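Reading round-up: crime and suspense

The July parcel held two novels, both in paperback and both from small presses. Neither has had much notice in the national papers. Notes on each are given below, followed by the arrangements for borrowing.

Pranudby, by Osaze Chukwu

A police procedural set in a fishing port of the same name, out of season. A harbour pilot is found dead in a locked engine room, and the inquiry is handed to an officer who has spent most of her career on fraud. Chukwu makes good use of this. She reads fuel receipts and berth records before she speaks to any witness, and the first real break comes from a mooring fee paid for a boat that was supposed to be at sea.

The book runs to 585 pages, which is long for the plot it carries. The first third is slow. Three chapters on the port's licensing dispute could have been one, although the dispute does matter later and readers who skip it will lose the thread. From the second death onwards the pace is steady and the chapters shorten.

Point of view is third person throughout, held close to the officer apart from a handful of sections given to the pilot's brother. These are set in italics, a choice that becomes tiring over ten pages at a stretch. Dialogue is plain and mostly convincing. The solution is fair: each fact needed is on the page before the final interview, and a second reading turned up only one loose end, concerning the spare key. The reader is told that it was returned but never by whom.

Recommended for those who like method and paperwork in their crime fiction. Those who want a chase will find one, lasting four pages, near the end. 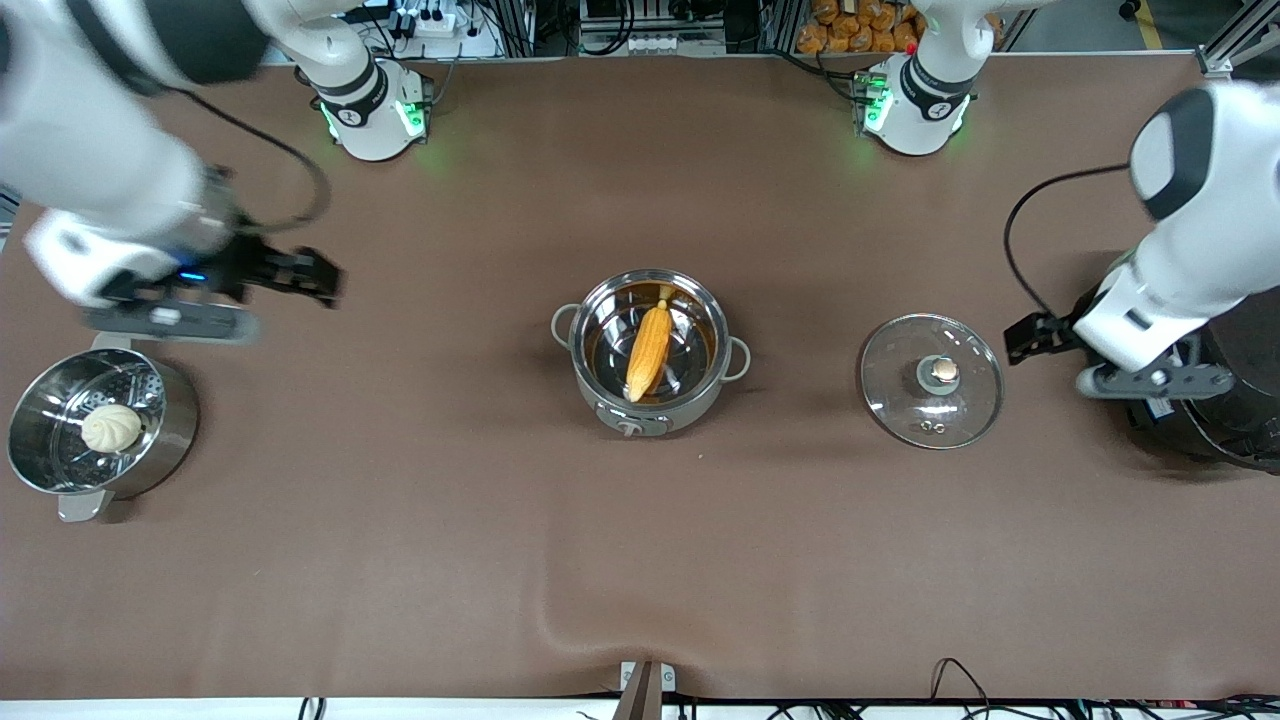 The Matetti Account, by Ozan Kırmızıgül

This is the shorter and quicker of the pair. Gökçe, an interpreter, is hired for a private meeting between two branches of the Matetti family and realises during the first hour that one side is lying about who is in the room. She has 60 minutes before the meeting resumes, and the middle section of the book covers that interval almost in real time.

The device works well. Each chapter heading gives the time of day, and the clock is kept honestly — a walk across the hotel takes as long as it should, and telephone calls are not cut short for convenience. The weak part is the final section, which moves to the town of Dutine and brings in a cousin who has not been mentioned before. His evidence settles the matter too easily. A line or two about him in the opening would have cured this.

The prose is spare, with few similes. Some of the interpreting detail is technical, chiefly on the difference between what is said and what is meant under oath, but it is explained as it arises. There is a little violence, all of it in one chapter.

Recommended with a reservation about the ending.

Borrowing and reviews

Both titles are on the shared shelf and may be kept for a month. Please write the return date on the slip inside the front cover. Reviews for the next issue should be no longer than 3000 characters, should state the edition read, and should not give away the culprit. Plot points from the last quarter of a book may be discussed in general terms only.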